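Fleltcombe Brewing Supply Help Desk
Ticket: Slow pours and heavy foam on tap 2
Status: Closed
Opened: August 10, 2019
Category: Draft systems, small taproom

Original message from customer

Hi there, and thanks in advance for reading all of this, because I know it's going to run long. We run a little taproom with a four-handle tower and a walk-in behind the wall, and we've had your Jorico regulator panel on it since June. We've loved it. Three of the handles pour beautifully. The fourth one, which is tap 2 (our pale ale, and naturally the one everybody orders), has been giving us nearly half a glass of foam for the past week, and then when the foam settles down the beer underneath tastes a little flat. I know those two things sound like they shouldn't go together.

What I've tried so far: I turned the pressure down, which made the pour slower and the foam worse. I turned it back up, and it came out like a fire hose. I swapped the keg for a fresh one from the same batch and got the same thing. I took the faucet apart, soaked it, scrubbed it with the little brush, put it back together, and for one glorious pint I thought I'd fixed it. The walk-in thermometer says 40, and it's said 40 for as long as we've had it. We're at 3000 feet up here, if that matters to anybody.

First reply from support

Good morning, and please don't worry about the length! The more you tell us the better, and you've saved me a good bit of back and forth already. I'm sorry it's the pale ale. It's always the popular one, isn't it?

The elevation does matter a little. Your gauge reads against the air outside it, and the air's thinner where you are, so most folks up your way need to set the regulator a touch higher than the chart says. But that would show up on every handle, and you've got three good ones, so I'd like to leave the panel alone for now and look at what's special about tap 2. Could you tell me which line it's on, how long that line is, and whether it's been changed since the panel went in? 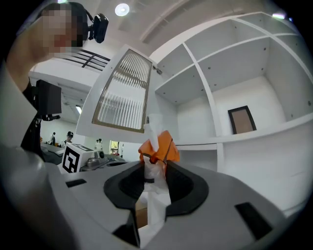

Is it all right to swap the lines on taps 2 and 3 for a day to see if the foam moves?

Go right ahead, as long as you shut off the gas to both kegs first and rinse each line with cold water before you hook it back up. If the foam follows the line over to tap 3, the trouble is in the line or the coupler. If it stays at tap 2, look at the shank and faucet again.

Customer update

Well, it moved! I had the amber foaming all over the place on tap 3 and the pale ale behaving itself on tap 2, and I can't tell you how pleased I was to see a bad pint. So I pulled the line out and laid it along the floor of the walk-in. The other three are the Drisitz barrier tubing that we bought from you. This one is older, softer stuff from the previous owners, and it's a good bit shorter. It also had a kink right behind the coupler, where a keg had been pushed up against it. I'd guess I did that myself when we moved things over to make room for the cider.

I also checked the coupler while I was in there, and the probe seal has a nick in it. Would that do it all on its own?

Second reply from support

It could certainly do some of it. A nicked seal can upset the beer right at the keg, and a kink knocks the gas out of it on the way up, so you get foam in the glass and less fizz left in the beer underneath. That's your foamy-but-flat pint explained. I'd replace the line and the seal together. Cut the new line to match the other three, leave a loose loop behind the coupler, and put a dab of Ametepe keg lube on the seal before you seat it. A tiny dab is plenty.

I've put 22 feet of the Drisitz tubing and a bag of seals on your account. Please clean the new line before the first keg goes on, even though it's new.

Customer update

All in and pouring nicely! I ended up setting the panel just a hair higher too, and the amber is better for it. We had one foamy glass at the start and then nothing but good ones all evening. Please go ahead and close this, and thank you again for being so patient with me.

Closing note

Line and probe seal replaced, tap 2. No fault found with the regulator panel. Spare seals kept on site by customer.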